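# Preparing a Touring Dance Production for the Pristow Theater

This guide is for company managers and stage managers bringing a dance production to the Pristow Theater for the first time. It covers the period from the confirmed booking to the end of load-out. Companies that have appeared here before should still read the sections on flooring and music, both of which have changed.

## Before you begin

You will need the following documents from the Pristow production office:

- the signed hire agreement
- the current stage plan and section drawing
- the lighting inventory
- the front-of-house schedule for your performance dates

The stage plan is revised whenever equipment is moved or replaced. Please discard any copy left over from an earlier visit. The main house seats 422, and the Doltent Studio seats 268 with the retractable seating fully extended. Ticket allocations, program quantities and merchandise orders should be based on these figures, less any seats held for sound or video operation.

## Step 1: Send the technical rider

Submit your rider at least five weeks before the first performance. A rider written for a different venue may be used as a starting point, but it must be adjusted to our stage plan. State clearly:

1. the minimum dancing area your choreography requires
2. the number of wings and crossovers
3. any scenery that is flown, rolled or carried on
4. haze, smoke, water, petals or paper used on stage
5. the running time of each act and the length of each intermission

Item 4 is the most common cause of delay. Paper snow and petals are permitted in the main house only, and the company must provide enough crew to sweep the stage during the intermission. Water may not be used on the dance floor in either space.

## Step 2: Confirm the floor

Both stages have a sprung floor. Companies may choose between the house vinyl, which is laid from upstage to downstage, and their own. If you bring your own vinyl, deliver it the day before load-in so that it can rest flat overnight. Vinyl that has been stored in a cold truck will shrink and curl, and seams taped too early may lift during the first rehearsal.

Rosin is allowed in a box offstage left. It may not be applied directly to the floor. Pointe work, barefoot work and street shoes may all appear in one program, but tell us the running order – the floor is mopped between pieces when the footwear changes.

## Step 3: Plan the lighting

The house rig includes side lighting on booms in each wing. Heights are set during load-in from your plot. Send the plot and the cue list together, and number the cues in the order in which they will be called.

Companies without a lighting designer may use the repertory plot, which suits most mixed programs. It cannot be altered between performances, although color may be changed in the side lights on request.

## Step 4: Deliver the music

Recorded music should arrive as uncompressed audio files, one file per piece, named in running order. Bring a second copy on a separate drive. The sound department will play the opening and closing moments of every track with the stage manager present.

For live music, the orchestra pit in the main house holds 14 players. Larger ensembles must be discussed with the production office before the contract is signed. Conductors should note that the sight line from the pit to the upstage corners is limited, and that a monitor can be hung on each side of the stage on request.

## Step 5: Schedule the stage day

A typical single-day schedule in the main house runs as follows:

- 8:00 a.m. – load-in and floor
- 10:00 a.m. – lighting focus
- 1:00 p.m. – crew meal break
- 2:00 p.m. – company class on stage
- 3:30 p.m. – spacing and cue-to-cue
- 5:30 p.m. – stage cleared and mopped
- 7:30 p.m. – performance
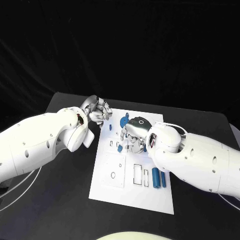

Company class may be moved to the Wijesinghe Room on the second floor if the stage is needed for technical work. The room has portable barres and a piano, and it should be reserved when the rider is submitted. It is not available on Tuesday evenings.

Dress rehearsals with an invited audience require front-of-house staff and are charged separately. Photographers may work from the center aisle during a dress rehearsal, without flash.

## Step 6: Run the performance

The stage manager calls the half hour, the quarter hour and five minutes over the backstage system. The house opens on clearance from the stage manager. Latecomers are admitted only at the points you have listed in the rider. If no points are listed, they will be held until the intermission.

## Step 7: Load out

Load-out begins once the audience has left the auditorium. Trucks may use the Pamham Street dock until midnight. Costumes, shoes and personal property left in the dressing rooms are kept for 14 days and can be returned at the company's expense.

Return the signed crew hours sheet to the production office before the last truck departs. The final invoice is prepared from that sheet.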